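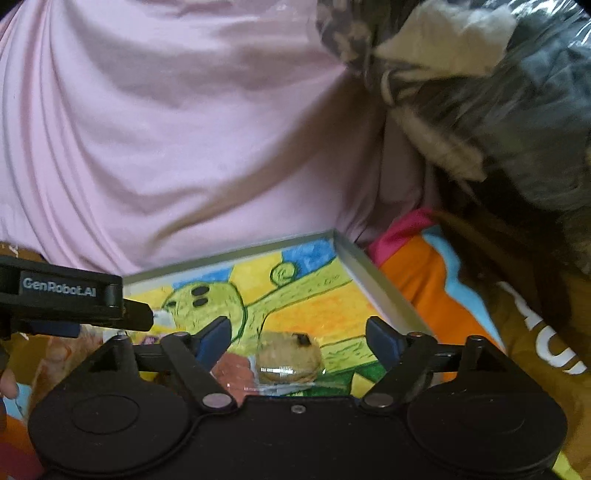
Figure 5. Hand-held gripper with both fingers open, before the grasp. The target is the wrapped cookie.

5.2 Recording grasps in a mixed pile

In this part you record short examples of picking one item out of a pile of household things. Please finish the calibration in section 5.1 first.

1. Prepare the pile. Use soft items, such as cloth and clothing, together with some flat or stiff items. Do not make it tidy.

2. Choose one target and enter its name in Skammont.

3. Hold the gripper by the handle. Keep your fingertips away from the linkage arms.

4. Open the fingers fully and press Start.

5. Move slowly to the target. Stop for 2 seconds when it is between the finger pads, as in Figure 5.

6. Close the fingers, lift the item straight up, and put it down outside the pile. Press Stop.

7. Mix the pile by hand before the next example.

Note: One session has 23 examples. The Ambrose task set needs 2,000 examples in total, so several operators can share the work.

Note: Clear plastic wrapping makes bright reflections. Keep these examples also, and mark them "shiny" in the item list.

Caution: Do not squeeze food or glass with full force. Framed pictures must be lifted by the frame only.

If the upload to Sarneck stops, do not record again. Restart Skammont and choose Resume.

Stanari set-up guide, revised 30 May 2024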